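Storage heaters and the evening tariff
Speaker notes, Gunhild Arnardóttir, July 28, 2024

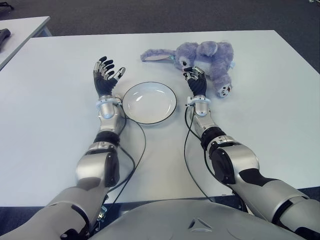

Start with the question from the June session: why does a fully charged heater leave the room cold by eight in the evening? Answer in one line, then go to the cutaway.

Core loss. The bricks give up heat through the casing all day whether the damper is open or shut. State the test figure: 42 per cent of the overnight charge gone before the occupants come home. Say that this is one model, the Hindinon, in one flat. Pause for objections.

Input control. Most users turn it to maximum in October and leave it there. Explain the difference between input and output again – half the room will have them the wrong way round.

Lurnia estate results. Two winters of meter readings. Mean night-rate use per flat was 3,205 kWh in the first winter. After the controls were reset it fell by 1,658 kWh. Do not claim the whole drop for the controls. The second winter was milder and the degree-day correction is Jae-in Ok's, still in draft.

Damper fault. Bimetal strip sticks closed on older units. Symptom: casing hot, grille lukewarm. Mention the cleaning procedure, refer to the handout for torque values.

Skip the wiring section if past twenty-five minutes. Heloísa Tavares covers off-peak circuits after the break.

Likely questions: fan-assisted models (yes, lower standing loss), replacing bricks singly (no), asbestos in early casings (check the serial plate before opening, do not guess).

Leave the contact slide up.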